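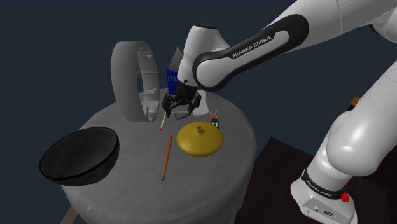

Capítulo 7
Lo que una norma no ve

Objetivos del capítulo
Al terminar, el lector debería poder leer una declaración de conformidad y decir qué cubre; distinguir entre un requisito verificable y una recomendación; y redactar un protocolo de ensayo que otra persona pueda repetir sin llamar por teléfono al autor.

El 16 de abril de 2018, un laboratorio de formación de Sorkstead recibió el informe de validación de una celda de manipulación contratada a la firma Utel. Eran 60 páginas. La ingeniera Deisy Tello, encargada de aceptarlo o devolverlo, tardó una tarde en encontrar la primera frase que se pudiera contrastar con algo. Las anteriores afirmaban que el sistema era «seguro, robusto y conforme con las buenas prácticas del sector». No decían qué prácticas, ni de qué sector, ni quién lo había comprobado.

El informe fue devuelto. La segunda versión tenía 14 páginas y era bastante peor para Utel, pues ya se podía discutir.

Empezamos por este episodio porque resume la tesis del capítulo, que a más de un lector le parecerá antipática: buena parte de lo que se presenta como cumplimiento normativo en robótica es papel que habla de otro papel. Hay normas excelentes. Las que tratan la seguridad de los robots industriales y la evaluación de riesgos han evitado accidentes, y quien se burle de ellas no ha trabajado cerca de una celda. El problema aparece cuando se les pide que respondan a preguntas que nunca se plantearon.

7.1 Conforme, ¿con qué?

Pensemos en un brazo montado junto a una mesa redonda, con una pinza de dos dedos que sujeta un palito fino, semejante a una cerilla. En la mesa hay un lápiz, un cuenco negro grande que sobresale un poco del borde, un disco amarillo con un pomo en el centro y varias piezas que se tapan unas a otras. Es una tarea de banco corriente, del tipo que se ensaya en simulación antes de llevarla a una máquina física.

¿Qué puede decir de ella un certificado del brazo? Puede hablar de sus funciones de seguridad, de sus límites de velocidad y fuerza, de las condiciones en que fue probado. Del palito no dice nada. Tampoco del cuenco. La seguridad de una aplicación depende del robot, de la herramienta, del objeto que se manipula y del entorno, y solo el primero de esos elementos suele llegar con su documentación en regla. Un brazo irreprochable que sostiene un bisturí sigue siendo un brazo con un bisturí.

Conviene por ello desconfiar de la expresión «robot colaborativo certificado» cuando aparece sin complemento. Colaborativa es, en todo caso, la aplicación. El catálogo comercial suele omitir el matiz y el integrador, con demasiada frecuencia, también.

7.2 La simulación como prueba

Un segundo abuso, más reciente, consiste en presentar resultados simulados como si fueran ensayos. La herramienta interna con la que Utel preparó su informe, llamada Pop, registraba 1587 ejecuciones sin contacto indebido. La cifra impresiona hasta que se pregunta qué entendía el modelo por contacto, qué rozamiento se había asignado a las piezas y cuántas de esas ejecuciones partían de la misma disposición inicial. Tello hizo las tres preguntas. Obtuvo respuesta a la primera.

Simular es útil y a menudo es lo prudente: permite descartar trayectorias absurdas sin romper nada. Lo que produce, sin embargo, es evidencia sobre el modelo. Para que diga algo de la celda real hay que aportar, como mínimo:

- los parámetros físicos empleados y su procedencia;
- la versión del programa y de los modelos geométricos;
- el criterio de fallo, escrito antes de ejecutar;
- una comparación con ensayos físicos, aunque sean pocos.

El cuarto punto es el que falta casi siempre. En el expediente de Sorkstead había 2 ensayos físicos, ambos con la mesa despejada.

7.3 Buenas prácticas, ¿de quién?

«Buena práctica» es un término sin dueño. A veces designa un consenso técnico trabajado durante años; otras, la costumbre de la empresa que redactó la guía. La guía Fornberg, que usaremos en los ejercicios, mezcla ambas cosas en la misma página y con el mismo verbo, «se deberá». El lector aprenderá a separarlas con un lápiz y algo de mala fe.

Actividad previa
Elija una recomendación de la guía Fornberg y reescríbala como requisito, de modo que un tercero pueda declararla incumplida. Anote qué instrumento de medida haría falta. Si no consigue imaginar ninguno, conserve la nota: volveremos a ella en el apartado 7.5.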